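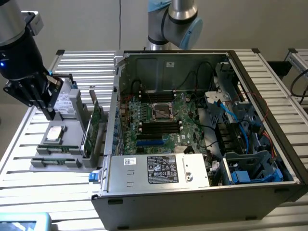 Can I keep using my computer while Clitby makes its first backup?

You can carry on with letters, email and web browsing as usual, though the first backup will go more slowly while you do, and it's best to leave big jobs like video editing until it has finished.

Section 4. Setting up your first backup

Welcome back, and well done for getting the program installed! This section takes you from the opening screen to a complete first copy of your files. Most of it is waiting, so you may like to start in the evening and let the computer get on with it overnight. Later backups copy only the files that are new or changed, and they go by much faster.

You will need an external drive with enough free space for everything you want to keep, the cable that came with it, and your Clitby license card (the number is on the back, under the fold).

1. Plug the external drive straight into the computer. If you only have a hub, choose one with its own power supply.

2. Open Clitby and click Start a New Plan. Type in your license number, leaving out the dashes.

3. Give the plan a name you'll recognize later on. "Family computer" is fine, and so is "Upstairs." You can use up to 38 characters, including spaces.

4. Choose your drive from the list. Please read the drive's name and size before you click, particularly if you have two drives plugged in.

CAUTION: If Clitby offers to prepare the drive, everything already on it will be erased. Click Cancel if there is anything on there you want, copy it somewhere safe, and then come back to this step.

5. Tick the folders you want to include. Documents, Pictures and Desktop are ticked for you. Have a good look for things kept in odd spots, such as tax files or the recipe collection that somehow ended up in Downloads.

6. Set a password and write it down on paper. Keep the paper away from the computer, in a drawer or with your household records. We don't hold a copy of it here and can't open your backup for you if it goes missing.

7. Click Back Up Now. The bar may sit still for as long as 20 minutes while the program makes its list of files, and it's perfectly all right to leave it alone during this time.

NOTE: Folders holding more than 3000 photos are copied in batches, and you'll see the bar return to the start for each batch. Your earlier batches are safe.

8. When the word Complete appears, click Test a File. Pick any photo or letter you like, and Clitby will place a copy on your desktop. Open it and check that it looks the way it should.

9. Click Eject, wait for the message, and then unplug the drive.

If the backup stops partway, check the cable at both ends and click Resume. There's no need to start over. If you see the message "Drive not ready" more than once, try a different port, and then turn to Section 7, where we go through the drive messages one at a time.

Ciritau Software, Trastcombe | Clitby Home Setup Guide, revised 5/15/24 | Contact us | Back to top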